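Rodotine RX-926 Plug-In Engine Module

24 February 2018
By Fidelina Montoya

The RX-926 is a remanufactured engine control module for older six-cylinder sedans and wagons. It fits in the factory bracket behind the kick panel and uses the original connector, so no cutting or splicing is needed.

Check the code on your old unit before you order. Manual and automatic cars take different versions, and the wrong one will start the engine but leave the idle high. If the label is missing, send us the VIN and build month — April cars can be either type.

Each module is bench tested for 200 minutes. Immobilizer cars need both keys coded at the time of fitting.
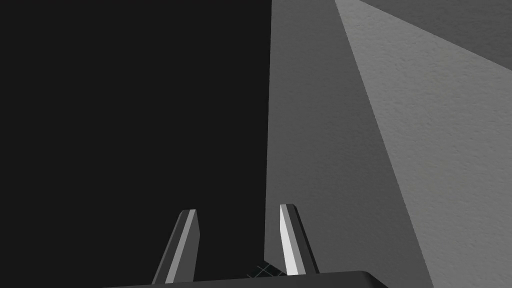 Price is $844 exchange. The old unit must come back with its case unopened. Water-damaged units are accepted, but the core refund is lower. Warranty is two years on parts and does not cover modules that have been reflashed.

Part number 2171 is the matching bracket, sold separately.

Related items
Bundgaard crank angle sensor
Dondier relay set
Sisside main harness repair kit
Rodotine key coding lead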